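Caderno da oficina, 20 de novembro de 2023
Projeto Drultden, braço junto ao armário

Retomei a montagem no ponto em que tinha ficado: base apertada, manga preta vestida, cabos ainda por arrumar. A ideia continua a ser a mesma, o braço chegar aos dois ganchos do armário e tirar um cabide sem arrastar a roupa pela parede. Deixei uma peça preta no gancho da esquerda e uma branca no da direita para ver se a câmara as separa do fundo. A preta separa-se bem. A branca confunde-se com as paredes e o contorno que sai da segmentação é quase inútil. Para a próxima uso uma peça de outra cor à direita e fica o assunto resolvido por agora.

O banco branco tira espaço à aproximação por baixo. No modelo entrou como uma caixa fechada, com 475 mm de altura, pernas incluídas. 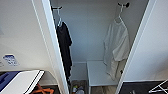
Armário visto de cima, com os dois cabides e o banco.

Calibração da câmara do punho: refeita de manhã. A anterior tinha sido tirada antes de eu mudar o suporte, por isso os valores antigos estão riscados na página de trás. Usei 52 poses e deitei fora 8, todas com o punho muito rodado. O erro melhorou, mas de perto as superfícies claras continuam a dar poucos pontos. Numa face lisa o algoritmo agarra-se às juntas e às arestas e ignora o resto, e com sombra por cima ainda é pior. Experimentei subir a exposição à mão. Ganha-se um pouco na zona escura e perde-se a aresta branca.
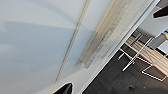

Câmara do punho, face clara com junta em diagonal. Ponta do dedo em baixo.

Cabos. Continuam a fazer um arco por cima do ombro e a cair em laço por baixo do braço. Com o braço esticado para dentro do armário, o laço de baixo passa à frente da abertura e pode prender na roupa ou na prateleira. Opções:
- abraçadeiras de velcro na manga, com folga só no cotovelo
- calha flexível da Kirui (há um resto na gaveta, falta medir)
- encurtar o cabo do punho, que é o último recurso

Vou pelo velcro. A calha obriga a abrir a manga e não quero mexer nisso outra vez antes de ter a trajetória estável.
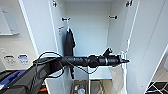 A trajetória de entrada está limitada a velocidade baixa, nível 9 na escala do controlador Emetix. Acima disso a ponta oscila ao travar. Desconfio da fixação da base, mas falta confirmar com o relógio comparador. Acrescentei também ao modelo as duas portas abertas, como planos fixos. Se alguém fechar uma porta a meio de um ensaio, o planeador não sabe, portanto ficam as duas encostadas atrás enquanto o braço tiver corrente.

Falta rever o batente de fim de curso do ombro. O que está montado serve, só que obriga a desapertar dois parafusos de cada vez que se quer mudar o limite.

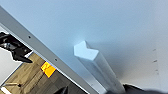
Texto e fotografias: oficina partilhada de Skurkbridge

Ensaios de preensão da barra branca: aproximação em diagonal, paralela à calha metálica, para os dois dedos não baterem no rebordo. O extremo em V é a melhor referência para a orientação, porque apanha luz e destaca-se do corpo da barra. A parte de baixo fica desfocada a esta distância. Convém estimar a pose um pouco mais acima e descer depois sem corrigir.

Para fazer:
velcro nos cabos
comparador na base
nova exposição fixa para o punho, anotar o valor
trocar a peça branca do gancho direito
passar as poses rejeitadas para a pasta de fevereiro, onde estão as outras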